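件名:Re: 共用机の充電用品の整理について
差出人:総務課 Elżbieta Zalewska
日付:2021年6月9日

各位

標記の件につき、下記のご照会をいただきましたので、回答を兼ねてお知らせいたします。

> Sławomir Michalski です。
> 4月の通知では、共用机の上に私物の充電器を置かないこととされておりました。
> Skyrme室の机には現在もケーブルが置かれたままの席が見受けられます。
> 備品と私物の区別、および保管場所をご教示ください。

備品の電源アダプタおよびケーブルには管理番号の札を付しております。札のないものは私物として扱います。備品は使用後、ケーブルを束ねてアダプタとともにDrorkley棟22番の棚へ返却願います。貸出は一人につき最大8日間とし、延長を希望される場合は総務課までお申し出ください。

退室の際は、机上に充電用品が残っていないことを各自ご確認ください。天板の汚れについては、備え付けの布で拭き取っていただきますようお願いいたします。

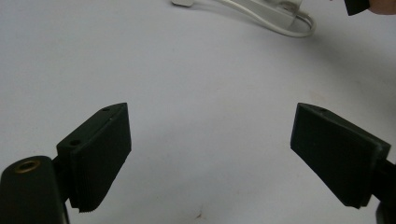

白い充電ケーブルとアダプタは、別々に返却してもよいですか。
必ず一組にして返却してください。片方を紛失された場合は、返却時に総務課へお届け願います。

なお、札のない充電用品は総務課にて398号室に移し、所有者のお申し出をお待ちいたします。

以上、よろしくお願い申し上げます。

Prirkus 総務課
Elżbieta Zalewska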